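Classic and Performance Lounge > Ownership and Upkeep > Thread: Repaint the Karras or leave it be?

tansy_and_torque
Apr 12, 2025
Hello all, long-time reader and only an occasional poster, so please be gentle. I've finally bought the car I've wanted since I was a lad, a Karras coupe in the dark green, and I'm as pleased as anything with it. It drives beautifully, the gearbox is a joy once the oil has warmed through, and my wife has even agreed to come out in it (with a cushion). The trouble is the paint. The bonnet and the nearside door have been resprayed at some point and they don't quite match the rest. In the garage you'd never know. In low sun you certainly would. A chap at a bodyshop has offered to do the whole car, glass out, properly, and says it would come up better than new. I keep going back and forth. It's a driver and not a show car, but I do like to stand and look at it with a cup of tea. What would you all do?

Bramblewick
Congratulations! Lovely things, and the green is the one to have. My advice is to leave it well alone for a year. Drive it, find out what else it needs (there'll be something, there always is, usually behind the dashboard) and then see whether you still mind the door. I minded a scuffed sill on mine terribly for one winter and now I couldn't tell you which side it was on without going to look.

offside_orla
I'm going to disagree with Bramblewick, fondly. If it bothers you now it'll bother you every time you walk up to it. We had ours done in January when it would have been sitting under a sheet anyway, and I've not regretted a penny. The colour is so deep now that strangers come over in car parks to talk about it. Do get the shop to spray a test card first and take it outside, though. Indoor lights are no good at all for judging green.

Bramblewick
Fondly received, Orla, but yours had rust in the arches and needed doing. His doesn't. There's only one factory finish and once it's been flatted off, it's gone for good. I'd have the bonnet and door matched again by somebody patient and keep the rest as it left the works.

slow_lane_sid
Agree with Bramblewick on the original paint. Has anyone put a paint gauge on it? On the factory panels I'd hope to see something in the region of 100 microns. If you get 400 on the door there's filler under there and you've a different conversation to have, possibly with the person who sold it to you.

tansy_and_torque
Thank you Sid, I hadn't thought of that. Borrowed a gauge from a neighbour who restores tractors. The roof, boot and offside are all very even and much as you say. The door is thicker but nowhere near 400, so just paint on paint by the look of it. I feel a good deal better about the whole thing.

Usa Thammasiri
Hello from a former paint shop person, now retired and spending far too long on forums. I'd go for the bonnet and door only, blended into the wings so there's no hard line for the eye to catch. Ask for the old lacquer to be taken right back on those two panels, as piling more on top is how you get cracking a few summers on. And before any of that, have the original panels properly polished, because half of what people call a bad match is forty years of dullness on one side of the shut line. I've seen owners book a full respray and cancel it after an afternoon with a machine and a decent compound. If you want names, I've always got on well with Zilletti for the cutting stage and Corkik to finish. Don't let anybody sell you a ceramic coating until the fresh paint has had time to settle.

offside_orla
I can't argue with a professional, and I shall only sulk a little. What do you use for the wiping down, Usa? I went through a heap of cloths on ours and still found fine marks in the bonnet afterwards.

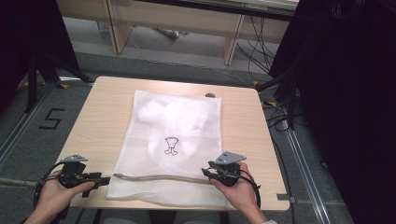 Usa Thammasiri
Fine marks on dark green are nearly always grit, Orla, and it's nearly always the cloth that brought it. I keep one lot for the wheels, one for the sills and a good lot for the paint above the waistline, and they never meet, even in the wash. The good ones go in a white mesh bag with a drawstring or a zip, lying flat with the contents bunched up loosely in the middle so the water can get through, and a bag you can see into is handy for spotting a wheel cloth that has crept in. Liquid detergent, no softener, cool wash, and then dry them indoors — a washing line next to a hedge will put every bit of fluff and pollen in the county back into them. For the last wipe on fresh paint I use a new cloth every time. It feels wasteful, but the old one goes down a rank and ends up on the sills.

slow_lane_sid
I wash mine with the dog blankets. I suspect I've just found my problem.

Bramblewick
Sid!! With the blankets?

For finishing by hand I'm still on Plunholm wax, which half of this forum thinks is old-fashioned. It takes an age to buff but it gives that soft look which suits an older car, and it has never let me down in the rain.

offside_orla
It's old-fashioned, Bramblewick. It also smells wonderful, so I do understand.

tansy_and_torque
Well, you've talked me round, most of you. I rang the bodyshop and he was very decent about it, and said he'd happily do the two panels and blend them in, though he did sound a bit wistful about the rest. I'm going to have a go at polishing the roof first, as it's the bit fewest people look at, and see how I get on. I've some 1000 grit paper in the shed, is there any call for that or should I leave it where it is?

Usa Thammasiri
Leave it where it is, please! Compound and a soft pad, one small patch at a time, and stop to check in daylight. Do put some pictures up when you've done the roof.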